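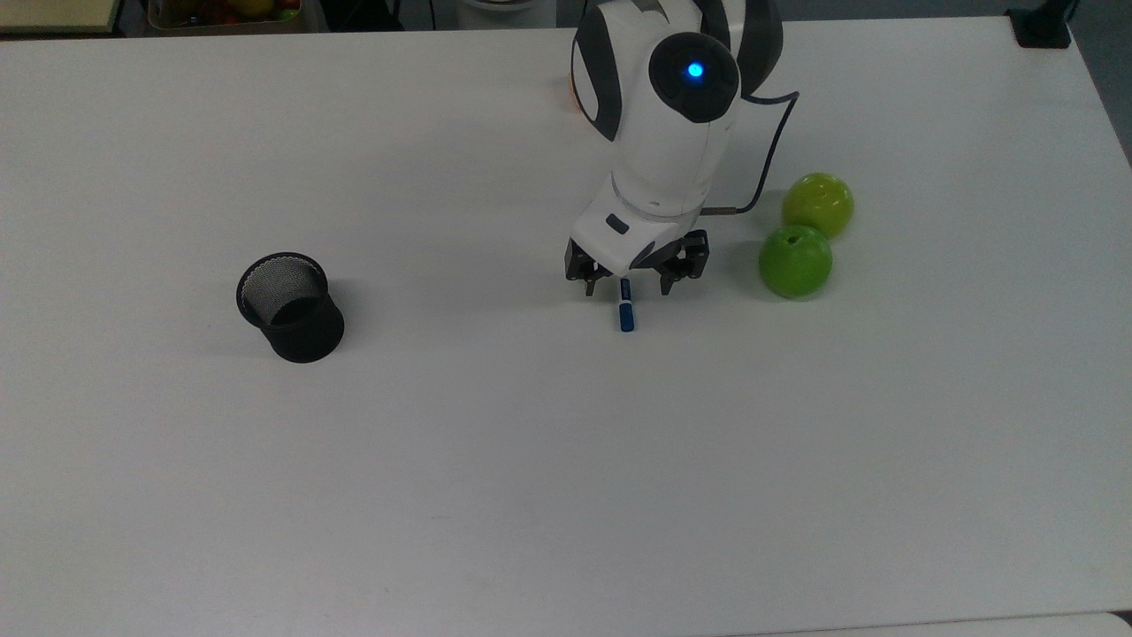
How to Read Your Town's Budget Before the Public Hearing

Every August the proposed budget for Drivwood goes up on the town website, and every August I hear from neighbors who opened the file, saw 300 pages, and closed it again. I did exactly the same thing my first two years here, so please don't feel bad! It really can be read in an evening or two by a person with no background in finance, and once you've done it the following year's goes much faster (you'll already know where they keep things).

I'll use Drivwood for most of my examples, along with a few from Borkell across the river, where my sister lives and where the layout is a little different. Your own town will have its quirks, but the bones are usually the same.

What you'll need

The proposed budget, last year's adopted budget, and if you can find it, the capital plan. A pencil, some sticky notes, and something to drink. I like to print only the summary pages and keep the rest open on the computer, where I can search it.

Step 1: Read the manager's letter

It's right at the front, usually four or five pages, and it's written in regular sentences. The manager tells the council what changed since last year and what the big worries are. Read it slowly and mark anything that sounds like a soft warning. "Deferred" means put off. "Use of fund balance" means dipping into savings. "Realigned" can mean nearly anything, so put a sticky note on that one and come back to it.

Step 2: Find the general fund summary

Towns keep their money in separate pots called funds. Water and sewer bills go into one, parking may go into another, and your property taxes mostly land in the general fund, which pays for police, fire, parks, the library and so on. In Drivwood the general fund summary is on page 28. In Borkell you have to go hunting for it behind the department charts, and I have complained about this to my sister as though it were her fault.

Look at the totals first, money in and money out. Then look at the line showing how much is being drawn from reserves to make the two match. Write that number down.

Step 3: Compare with last year, and be careful which last year

Most tables have several columns: actual, adopted, revised, and proposed. "Adopted" is what the council voted for last time around. "Revised" includes changes made partway through the year. "Actual" is what was really spent, and it tends to run a year behind. If you compare proposed against actual for one department and proposed against adopted for the next, you'll get yourself in a terrible tangle. Pick one pair and stick with it. I use adopted and proposed.

Step 4: Choose three departments

Please don't try to read them all. Choose the ones you care about and read those pages properly, including the little staffing table at the end. When I did this for our parks department I found that the mowing budget had gone up by 13 percent while the hours at the Clornska recreation center had gone down, and neither of those things had been mentioned in the letter. There was a perfectly sensible explanation for the mowing (the old contract had run out), but I wouldn't have known to ask.
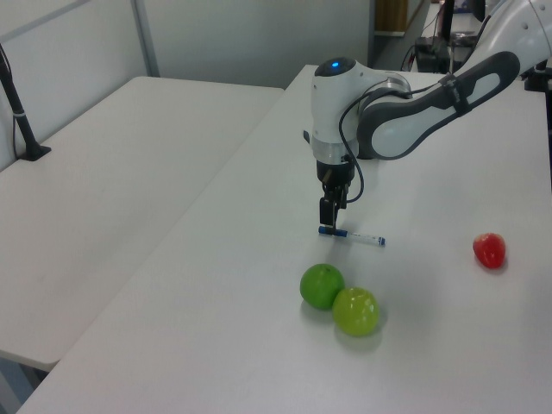
If a department's total jumps or drops sharply, check whether a service was moved somewhere else before you get upset. Street lighting in Drivwood wandered from Public Works to Facilities one year, and a good many of us thought it had been cut.

Step 5: Look through the capital plan

Capital spending covers the large, long-lasting things: roofs, fire trucks, bridges, water mains. Ours lists 17 projects this time. For each one, look for three bits of information: the total cost, the year the work is supposed to start, and where the money comes from. A project marked "unfunded" is more or less a wish. A project marked "bonds" means borrowing, and the payments will show up later under debt service.

The Ammann Street bridge has been in our plan for as long as I've lived here, and its start date slides back a year each time. That's why I keep the old copies. Put two of them side by side and you'll spot the sliders right away.

Step 6: Write down your questions

Keep each one short and include the page number. "On page 28, what is the reserve money being used for?" will get you a much better answer than a long speech about spending. Email your questions to the budget office before the hearing if you can. Ours has always been kind about writing back, even when I've misread a table.

Step 7: Go to the hearing

Check the agenda for the start time and for how to sign up to speak. Ours begins at 6:30 p.m., and the sign-up sheet is on the table just inside the door. Speakers get three minutes, so practice out loud at home first (mine came out at five the first time, and I talk fast!). Bring a written copy of your comments to hand to the clerk.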